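The key to 1011 was still on its hook when Tanko Olatunji came in at six to clear the workroom. The lease at Masetwood ran out at the end of September, and the new people wanted the place swept.

His aunt had rented it for 63 months and had never thrown out a thing. He did the shelves first. Glue sticks went in one box, paper in another. There was a bill from Hovitz for 1808, paid, and under it a letter from Drasport that she had never opened. He put both in his coat.

By nine only the table was left. He made tea and stood looking at it. She used to sit on the window side and talk while she worked, mostly about Poon, where she grew up, and about a river he had never seen. He had listened to about half of it.

He thought he might take the green ring home. He didn't know what she had wanted it for.
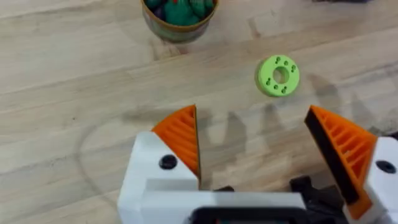
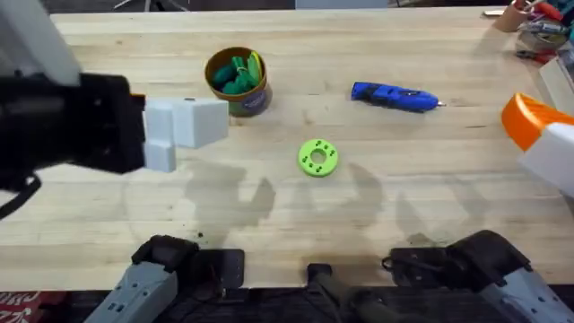 The phone rang at nine thirty. It was his mother, asking if he was done.

"Nearly," he said. "Do you want the table?"

"Where would I put a table?"

"I don't know. Under the window."

She was quiet for a while. He could hear her radio.

"Is it the one with the pale top?" she asked.

"Yes."

"Your uncle has the van until noon tomorrow," she said. "Ask him. And don't let him carry it by himself."

He wrote the word van on the back of the Hovitz bill and went to look for some blankets.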